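5. Leveling and First Run

Complete section 4 (water and drain connections) before starting this section. The Berchtold 183 must be standing in its final position with the shipping bolts removed. If the bolts are still in place, go back to page 14.

5.1 Leveling the unit

You will need a spirit level, the flat wrench from the accessory bag, and a second person to steady the unit.

1. Place the spirit level on top of the unit, front to back. Note which way it leans.
2. Loosen the lock nut on the foot you want to adjust. Turn the nut clockwise as seen from above.
3. Turn the foot by hand to raise or lower that corner. Do not extend any foot more than 13 mm.
4. Repeat with the level placed side to side.
5. Press down on each top corner in turn. If the unit rocks, adjust the foot on the corner that moves.
6. Tighten all lock nuts against the base. A loose nut will let the foot creep during the spin cycle.

CAUTION: Never reach under the unit while another person is tilting it. Block the base first.

Note: On wood floors, check the level again after the first 14 loads. Boards can settle under the weight. Do not use carpet scraps, cardboard or folded cloth as packing under the feet. If the floor is too uneven for the feet to correct, use the Tirnow base plate (sold separately).

5.2 Clearances

Leave enough room in front for both doors to open fully. Keep the sides of the unit clear of walls and cabinets so that it can move slightly while spinning without touching them. Do not install the unit behind a door that locks or a door that would block it from opening.

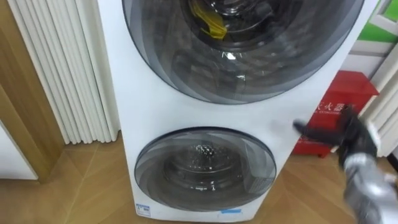
Stacked washer-dryer on a parquet floor.

If the unit stands in a closet, the closet door must have vent openings at the top and bottom. See the table in section 3 for the required opening sizes.

5.3 First run

Run one wash cycle with no laundry before normal use. This clears out water and residue left from factory testing.

1. Open both water valves all the way. Check each hose connection for drips.
2. Plug in the power cord. The panel lights up and shows the clock.
3. Set the time. Hold CLOCK until the hours flash, then use the arrow keys. Press CLOCK again to save.
4. Check that the washer drum is empty and close the door. You should hear a click.
5. Add half a measure of detergent to the main compartment. Do not use fabric softener.
6. Select COTTON HOT and press START.
7. Stay nearby for the first fill and the first drain. Check the hoses again at both points.
8. When the cycle ends, wait for the door light to go out before opening the door.

If the panel shows code 191, the unit is not getting enough water. Close the valves, check the inlet hoses for kinks, and clean the small screens where the hoses join the unit. Open the valves and press START again. If the code comes back, switch the unit off and contact Custilden Service.

5.4 Registering the unit

Fill in the card at the back of this manual and mail it to Custilden Service, Memcombe, attention Ohemaa Tetteh. Copy the serial number from the label inside the door rim. Keep your sales receipt with this manual.

Continue with section 6, Sorting and Loading.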